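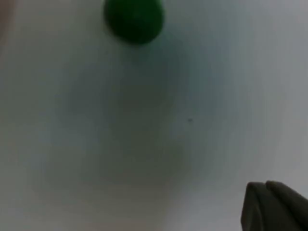 Matching a colour on a sphere is harder than matching it on a flat card, and I have spent most of July finding out by how much. A flat card gives one value. A curved surface gives a range, and the eye picks whichever part of it suits the argument. The dark green one on its pale surface has a lighter, softer green across the middle and a darker rim along the lower curve, although the colour is uniform and matte. I now take the reading from the middle and ignore the rim.

Posted 1 August 2026 by Raghavendra Kulkarni

Search this blog Go

The set is for the sorting game Margareta Lazăr is putting together, working title Skulisia. It needs 15 balls in different colours, distinct enough to be told apart under a ceiling light. I have finished seven. The greens took longest. Two of them looked fine in daylight and nearly identical in the evening, so one has gone back for more yellow.

Notes on method, mainly for my own use later:

Background stays pale and plain. A coloured cloth shifts everything towards itself.

Lamp at 2,000 lumens, bounced off the ceiling. Direct light put a hot spot on the satin samples — matt ones were less affected.

Compare in pairs, never in a row.

Margareta wants a brown next. I have told her it will be too close to the dark red, and she has asked to see it anyway.

We use cookies to remember your preferences. Accept Decline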